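**To:** homeoffice-repair list
**Subject:** Re: Headrest that will not stay up (mesh chair) – and some notes about the floor
**Date:** 4th May

Hello all,

Thank you for the many answers to my first message. I am sorry that I reply slowly, I wanted to try the things before writing. For the people who joined the list after, I keep the question of the other member here and my answers are under each part.

> I have the same type of chair as you, black, mesh back, mesh headrest on a stem. Bought second-hand when the Dernoron office closed. The headrest goes down by itself during the day and by the afternoon it is pushing my neck instead of my head. I have tightened everything I can find and it is no better. Before I spend money on a new one, can you tell me:
>
> 1. Where exactly does yours slip, at the stem or at the hinge?
> 2. Did you take the headrest off to fix it, or leave it on the chair?
> 3. Does your chair also mark the floor? We have timber boards and I see small grey lines from the wheels.
>
> Also my partner thinks we should just buy the Zatura one, but it is a lot of money for us now.

I take your questions in order, but the first answer is long.

**1. Where it slips**

I also believed for a long time that the problem was one problem. In my chair it was two. The stem slides down in its holder, a few millimetres each day, and separately the tilt becomes loose, so the top of the headrest falls backwards. If you repair only one of them you will think that you repaired nothing, and this was my mistake during the whole of last August.

To know which one you have, put a small piece of masking tape on the stem, exactly at the edge of the holder, and write nothing on the chair itself. Sit for one normal working day. If the tape has gone down into the holder, it is the stem. If the tape is in the same place and you are still not comfortable, it is the tilt.

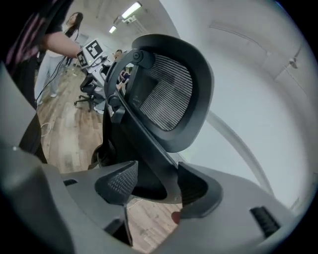

My own headrest has a frame which is much stronger than I expected for an office chair, and I don't think you can break it with normal hand force. The mesh is also not the weak part. The part to look at is on the side, where the headrest joins the back of the chair: there is a hinge with round pivot bolts, and these are what decides if the tilt will stay. The plastic around the bolts is thick, so you can clean it well with a toothbrush. Do this before you tighten. I had dust and some old lotion in there (from hair, I suppose) and the bolt felt tight when it was only dirty.

I turned each bolt a quarter turn, tried the tilt by hand, and then turned a quarter again. Please do not do one big turn. A member of this list wrote last year that he had cracked the plastic in that way, and I believe him, although mine is fine.

For the stem I used a thin strip of rubber, 15 mm wide, cut from an old bicycle tube and put inside the holder on the back side only. With rubber on both sides I could not push the stem in at all. After 19 days the tape has not moved. I call this good, but I will write again if it changes.

**2. On the chair or off the chair**

I left it on. The stem is narrow at the bottom and it is easy to hold it there with one hand and work at the hinge with the other. If you take it off, you must find a way to keep it still on a table, and the shape is not friendly for this. The only time I took it off was to put in the rubber, and it was a matter of minutes.

If you do take it off, please put the small parts in a cup. I put mine on the floor "only for a moment" and then I looked for a washer on my knees until it was dark.

**3. The floor**

Yes, mine also made grey lines. We have boards too, in the room where we work, and the lines were always in the same place: between the desk by the brick part of the wall and the white desk or cabinet against the plain wall. The chair with the headrest travels there many times per day.
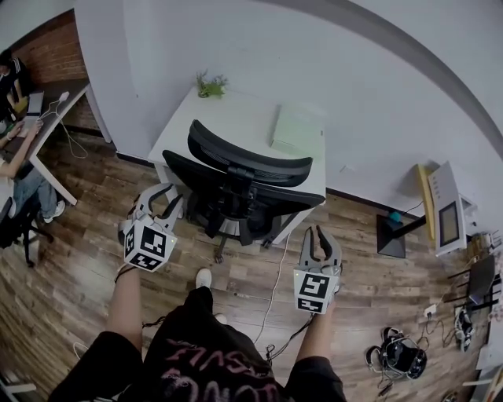

I thought first that the casters were too hard, and I was ready to order soft ones. Then I turned the chair over on a blanket and saw that the wheels had hair and sand packed around the axle, so that two of them did not turn, they only dragged. A wheel which drags will make a line even if it is soft. I pulled each caster out of the star base, cut the hair with small scissors, washed the wheel with warm water and a little dish soap, and left them to dry until the next morning. Since then I have no new lines. The old ones came away with a damp cloth and some patience, except two which I think are real scratches.

One more thing about the boards, which you did not ask. Look at what lies on the floor, and not only at the wheels. A chair that goes over a cable will damage the cable first, but the caster also jumps a little and comes down harder on the wood. I have the habit to let a long white cable lie across the boards toward the chair, and it was always beside this place that the marks were worst. A cable clip under the desk is cheap. I have bought a packet and I have fixed half of them, so I cannot say that I am a good example.

**About the price**

I asked in the Lakthorpe shop what a new headrest costs alone. They wanted 396 dollars for the part with delivery, and the waiting time was long. A complete new chair of similar type was 700 dollars, so I understand your partner, but it seems to me wrong to throw away a chair when the back, the seat and the base are all good. The Sugiyama type of headrest, which some people here recommended, has a wider stem and will not enter the holder without cutting. I have held one beside mine to be sure. I can't speak about the Zatura one, I have never had it in my hands. Perhaps another member can write about it.

If you want to try the rubber, I have still a good piece of the tube and I can post it to you in an envelope. It weighs nothing. Send me your address directly, please, and do not write it to the whole list.

I have also a question in return. The height of my seat is good, but when I lean back there is a small click from under the seat, only on the way back and never on the way forward. It does not disturb me much, but I would like to know if it is the gas lift or the tilt plate before I open something I can't close again. Did you hear it in yours?

With kind regards from a quiet room – apart from the click

P.S. For the member who asked about cleaning the mesh: I use the soft brush of the vacuum cleaner on the lowest power, from the front and then from behind. On the headrest I go along the strands, from one side to the other. I don't use water there any more, it left a pale edge on the backrest which I could remove only with a second washing.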